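Home | Lists | Archive | Search | Help

This site uses cookies to keep you signed in. Accept | Settings

Fellardale Residents list
Subject: Re: shared laundry hours and the coin machines
From: Arnulfo Usuga
Date: 16th July

On the Fellardale list, Giraldo Court tenant wrote:

> Does anyone know if the laundry room is going to card payment
> or staying with coins? The notice by the mailboxes says both.
> Also the second dryer on the left takes the money and runs cold.
> I have asked twice and got no answer. Is it worth drying at home
> until this is sorted out?

I spoke to the management office on Friday. The notice by the mailboxes is two notices, one taped over part of the other. Coins stay until September. After that it's cards only, and you load the card at the machine by the stairs. Coins left in your jar will still work at the Prarkus laundromat, which also has bigger drums if you have blankets to do.

The left dryer has been reported. The ticket number is 292, so quote that if you call and they will add your name to it. I lost money in it too and they credited me without any fuss, but I had to give the day and the time.
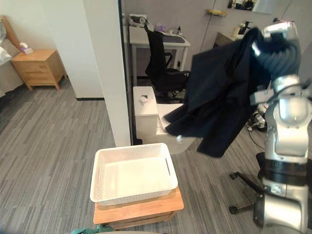 On drying at home, I have done it for most of the past year. Heavy things are the slow part. A winter jacket needs a wide hanger and a night near an open window, and you should turn the pockets out or they stay damp. Shirts and sheets are easy. I run a Nudalus fan on low in the hallway for 2 hours and that takes care of most of a load. Keep the bathroom door open if you hang things there – the vent in the older units doesn't pull much air.

Please don't hang anything on the stair rails. The office has started leaving letters about it, and the fire inspector mentioned it last time.

For whoever asked about the hours back in the spring, the room still closes at 10 on weeknights. Start your last wash by 8:30 or you'll be carrying it upstairs wet. If a load is finished and the owner hasn't come down, give it 15 minutes before you move it, and put it on the folding counter, not the floor.

I'll post again when the dryer is fixed. If you get a different answer from the office about the cards, please reply to the list so we all have the same information.

Arnulfo
Giraldo Court, second floor

Previous message | Next message | Reply to list | Unsubscribe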